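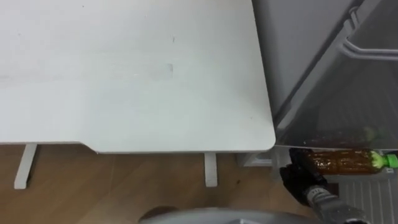
Our drinks task in the Dandside flat is the one that visitors ask for first, and it is also the one that took us the longest to teach. The operator sits in the next room with a headset and two controllers, and the robot copies the movement of his or her arms. From the operator's chair the low part of the fridge is difficult. A bottle that lies on its side, with the green cap pointing away to the right, must be approached from the bottom end, and the black fingers then hide a good part of what you want to see. Uriel Ocampo, who drives most of our sessions, learned to come in from the left and slowly, and to keep the wrist low. When he hurries, we throw the recording away.

Since September we have kept 102 good recordings of this task. I know that other groups speak of 4,000 and more, but we are a small team at Drunent and we prefer to look at every one with our own eyes. Birdie Boateng does the looking. She marks the moment of the grasp, the moment of the lift and the moment when the bottle stands on the table, and she writes a short note if the operator has hesitated. A hesitation is also learned by the robot, and we found this out in an unpleasant way with the cups.

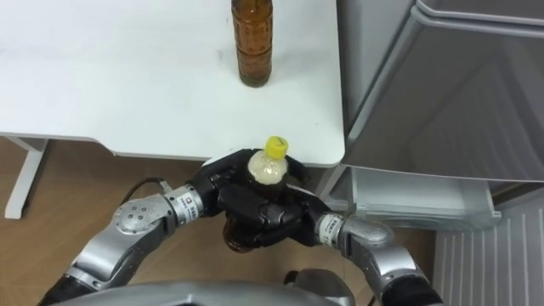
For holding a bottle in the air we now ask the operators to use both hands. One hand was enough for light things, but with bottles the grip turned a little on the way up and the operator had to correct it many times. With two hands the movement is slower and the recordings are more similar to each other. The difficulty is the letting go, where one hand should open a little before the other. Mavis Marchetti is preparing a short practice exercise for this, and it takes 23 minutes with the breaks.

Members who would like to try the controllers can write to Mavis at the Dandside office. We can take two persons in one afternoon, and glasses under the headset are no problem.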